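Pukusau Textile Recovery – Sorting Room
Progress report to the Stenik Fund
Prepared by Nicanor Gallardo, May 3, 2026

1. Work completed

Since the January report the sorting room has processed 362 garments, all adult-size and all received by post or at the front counter. Fit-out is finished apart from the shelving on the north wall, which is waiting on brackets. The bench is butcher-block timber, oiled twice before use. Its colour runs from cream through tan to brown – pale fabrics are harder to judge against it than dark ones, and a grey bench mat has been priced. 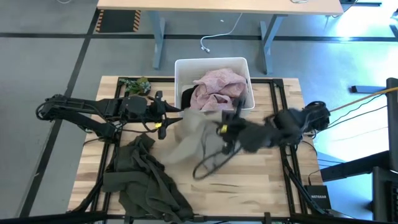

Garments are now handled one at a time at the bench and placed in a white plastic bin. Heavier items, mainly fleece and sweatshirts, were previously folded before binning. That step was dropped in the second month. Folding labour has been reallocated to inspection of seams, cuffs and zips, where the error rate was higher.

2. Containers

Six perforated baskets were purchased under the equipment line. Solid-sided tubs were trialled first and returned. The handle cutouts allow a full basket to be carried to the weighing station without a trolley.
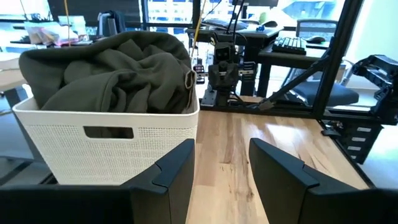
Bulky garments remain the limiting factor on basket capacity. A fill line at rim height has been adopted as the working standard, but compliance is uneven with thick fabrics, and weights recorded per basket vary accordingly. Căpraru has supplied a revised tally sheet with a separate column for overfilled baskets.

3. Outstanding items

North wall shelving: 3 brackets short, on order from Jerkport.
Bench mat: quote received, approval requested.
Mending backlog: 11 garments, mostly split side seams.

No variation to the approved budget is sought this period.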